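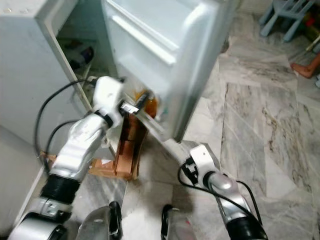
The door bin of the small fridge, with an amber-brown bottle in it.

The shared fridge at Briscombe is cleared every 30 days. The supervisor, who asked to go unnamed, starts with the door. "Bottles stay upright in the bin," she said. "On a shelf they roll – and then the cap weeps." Glass shelves are wiped last.

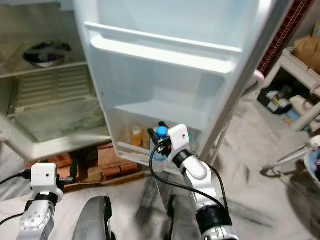
Dralto, asked about water bottles, replied that the lower bin suits them if the hinge is checked every July. She checks it twice a year.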